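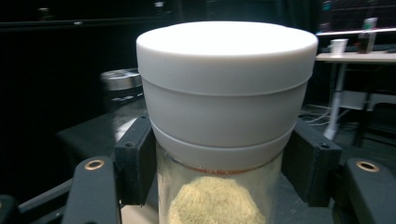
What's the best way to keep dry stuff like cornmeal from going stale in a jar?

Get a lid with a real gasket, keep it away from the stove, and don't pour new on top of old.

That's the short version anyway. I'm splitting this off from the pantry thread because it kept wandering into shelf paper. Post what you keep, what you keep it in, and how long it lasts for you.

kulap_k
Okay, I'll go first! I moved everything grainy into clear jars last November after the moth thing (some of you remember the moth thing) and I haven't looked back. Cornmeal, semolina, couscous, almond flour, all of it. My favorites are the ones with a big chunky white lid and an orange seal, because I can tell from across the kitchen if the ring is sitting straight. If the orange line wobbles, I take the lid off and do it again.

Bought 11 of them from Kokkinos when they were clearing out the old size. Wish I'd bought more.

rye_and_shine
I had the Kokkinos ones and gave them away. The lids are too fat! You can't get two of them side by side on a narrow shelf without the tops bumping, and then you've got all this dead air between the jars lower down. Square containers. I will die on this hill.

kulap_k
Rye, that gap is where I put my spice packets, so there. And I can't get the last of the flour out of the corners of a square one without a chopstick.

rye_and_shine
You're using a chopstick? Use a pastry brush like a civilized person.

Leonor C.
Hi all, Leonor Correia here, some of you know me from the bread board. I want to push back a little on keeping almond flour out on a shelf. Cornmeal depends on the kind - the degerminated stuff from the supermarket is fine in a cupboard for months. Stone ground still has the oily part in it and goes bitter. Same with anything made from nuts. I keep those in the freezer and only put a couple of weeks' worth in the jar.

Also, whatever you have, smell it. Stale cornmeal smells like old crayons to me.

kulap_k
Crayons!! Yes. I threw out a bag last summer that smelled exactly like that and couldn't think what it was.

Fair point on the almond flour. We go through it pretty fast here but I'll move the backup bag.

dustpanther
Question about the seals. I've got a set from Skekport and after a while the ring goes kind of loose, like it grew. Flips out of the groove when I press the lid down. Is that washing? I run everything through the dishwasher.

Leonor C.
Could well be the heat. Try hand washing the ring and let it dry overnight off the lid before you put it back. Water hides in the groove under it, and then you've got damp right above your flour. If it's already stretched you'll want a new one.

dustpanther
Overnight, huh. I've been giving it ten minutes on a towel. That might explain the clumps.

oldmillroad
I'll be the crank. None of this matters if you buy less. My mother kept meal in the paper sack with a clothespin on it her whole life.

rye_and_shine
And how were her moths?

oldmillroad
Plentiful.

kulap_k
LOL

One more thing since people asked in the other thread - labels. I do NOT put them on the front anymore. I write what it is and the date on a strip of masking tape and stick it on the bottom. Semolina and fine cornmeal look the same to my husband in any jar ever made, so those two also get a strip on the lid. He made polenta out of semolina once. It was okay? We ate it.

dustpanther
I have an Ident label maker and I've labeled everything I own, including the label maker. Top of the lid works if your jars live in a drawer. On a high shelf you can't read it.

Leonor C.
Date matters more than the name, I'd say. I write the day I filled it and leave the store's date off.

jb_pantry
What size do you all get? Mine are 1050 ml and a regular bag of cornmeal leaves me with a good bit of empty space on top. Is it bad to have that much air in there?

kulap_k
I wouldn't worry about it! I like room for a scoop. If you fill it to the brim you get cornmeal in the seal every time you open it, and then it doesn't close right.

rye_and_shine
Agreed with Kulap for once. Grit on the gasket is the real killer. Wipe the rim with something dry before you close it. My square Grudetti ones have the same problem, I'll admit that much.

jb_pantry
Thanks, that helps. Going to go smell my cornmeal now.

jb_pantry
Crayons.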